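Foro > Automatización > Brazos y pinzas > Kit de clasificación Plutex: ¿alguien lo ha probado en serio?

gwion_skyrme
Mensajes: 3
Abro hilo porque estoy a punto de soltar 2.000 euros en el kit de clasificación de Plutex y no termino de fiarme. El folleto promete que separa piezas por tipo "sin programar nada", y cada vez que leo eso me echo la mano a la cartera. Lo quiero para un taller de formación, nada industrial. En la web solo hay renders y un vídeo con más cortes que un tráiler. ¿Lo tiene alguien?

Torvik
Lo estoy evaluando desde abril para decidir si lo compramos. Resumen rápido: la mecánica cumple, el software menos. La pinza se mueve con soltura, pero la configuración por defecto va demasiado deprisa para mi gusto y hubo que bajarla el primer día. Las pruebas las hacemos con hortalizas y frutas de juguete, que tienen formas lo bastante raras como para que el sistema sude. Un pimiento curvado o un ajo con punta dan más guerra que cualquier cubo de demostración. 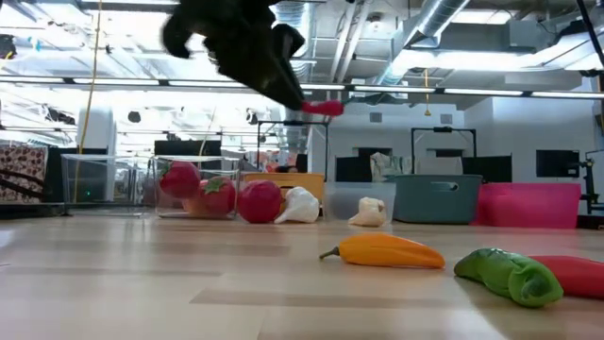 Kazimiera: pues yo no pagaría por eso, Torvik. Con juguetes todo el mundo queda bien. El mío lo probé con piezas reales, de las que pesan y resbalan, y al tercer intento ya estaba pidiendo intervención manual. Y eso de "sin programar" se acaba en cuanto cambias la luz de la sala.

Torvik
No digo que sea una maravilla, digo que para formación puede valer. Lo de la luz te lo compro, nosotros también recalibramos más de lo que pone el manual.

ashraful_m
¿Y el soporte? Con Zollon tuve una avería y me contestaron a las 3 semanas con un enlace a las preguntas frecuentes. Si Plutex hace lo mismo, me da igual lo bien que agarre.

Torvik
A mí me respondieron en un par de días, pero es verdad que todavía no había comprado. Pregúntame cuando ya tengan el dinero.

Kazimiera
Ja. Exacto.

Nhyira Mensah
Yo vengo de Cozma y el precio anda parecido, otros 2.000, aunque la licencia va aparte y en la tienda lo ponen en letra pequeñita. Antes de comparar pinzas comparad eso. ¿Plutex cobra por actualizar?

Torvik
El primer año va incluido. Del segundo no sueltan prenda, he preguntado dos veces - y las dos me han mandado el mismo folleto.

gwion_skyrme
Eso me preocupa más que la pinza, la verdad. ¿Y con las piezas amontonadas en un recipiente? En el vídeo siempre están bien separaditas.

Torvik
Es donde menos convencido estoy. Si están pegadas entre sí, la cámara de muñeca duda con los bordes, y los recipientes transparentes no ayudan nada. Os dejo una captura de esa cámara, con el movimiento se ve como se ve.
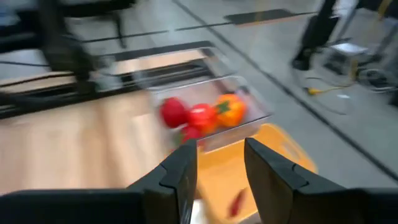

Cámara de muñeca: pimientos juntos en el recipiente transparente, con la bandeja amarillo anaranjado delante.

Kazimiera
Dos rojos casi iguales y encima pegados. Quiero ver la tasa de aciertos sin retocar, no la del folleto.

Torvik
No la tengo limpia todavía, así que no voy a dar un número. Cuando acabe la evaluación la cuelgo, salga lo que salga.

ashraful_m
Mirad también Virkard, que alquila por meses. Para un taller tiene más sentido que comprar a ciegas.

gwion_skyrme
No los conocía, les escribo esta tarde. De momento la compra queda parada hasta que Plutex me ponga por escrito lo del segundo año.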